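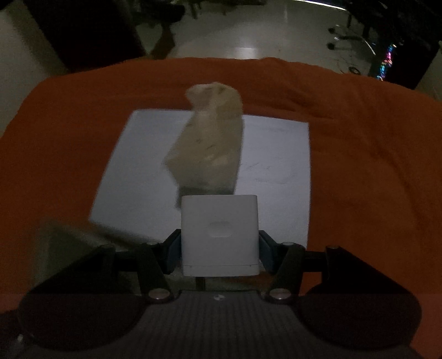
Orange cloth down, white board on top. Table is ready for sorting.

1/ Spent last night starting on the craft shelf. I've put it off since we moved to the Flarnwood apartment. Posting as I go so I finish it this time.

2/ The cloth first. It's wrinkled and I'm not ironing it. I like working on orange for this kind of job. Dark thread shows up on it, and so do pins, and pins are the reason I stopped sorting on the carpet.

3/ The board is where things go when I'm making up my mind about them. If something's on the board I have to decide before the next thing comes out of the box. Last time I sorted straight onto the table and had a heap by nine o'clock, and then I put the heap back in the box.

4/ Box one is buttons. I counted them because I'm listing the spares on Kurnitz and buyers ask. 472. I'm keeping 200 and the rest go in mixed bags.

5/ Rules for the 200: sets of four or more, anything that matches a coat or cardigan still in the closet, and plain white shirt buttons. Shirt buttons are the only kind I use up.

6/ Somebody asked how I store them. Small screw-top jars from the Skerirow store, the short ones. The tall ones look nicer but you can't get your fingers to the bottom, so you end up tipping the whole jar out for one button.

7/ Box two is ribbon. Slower. Every piece gets pulled straight, measured against the edge of the board and wound on a card. Anything shorter than the board goes in the gift wrap drawer. That's a low bar and a lot of it still didn't make it.

8/ Cards are cut from cereal boxes. Notch at each end to hold the tail. I write the length on the back in pencil, since it changes every time I use some.

9/ Stopped for dinner. If you're doing this on the table you eat at, do it in boxes, one at a time, so you can clear off in a couple of minutes. I lift the cloth by the corners with the scraps inside and shake it out over the trash.

10/ Box three was supposed to be zippers. It was zippers, a tape measure I replaced in May, and instructions for a sewing machine I don't own anymore. Kept 26 zippers. Tested each one up and down twice. The ones that stuck got a rub with a candle and most of them came around.

11/ Still to do: elastic, bias tape, and the Amarasinghe fabric remnants, which are a whole evening by themselves. Those need the board cleared and the good scissors.

12/ To the person asking about old elastic: stretch it next to your ear. If it crackles, throw it out. Don't save it for "something small." I have sewn that something small and it fell down.

13/ Mixed button bags go up this weekend, 60 to a bag, sorted by color family. Blues and browns first. Reply here if you want a heads-up when they're listed.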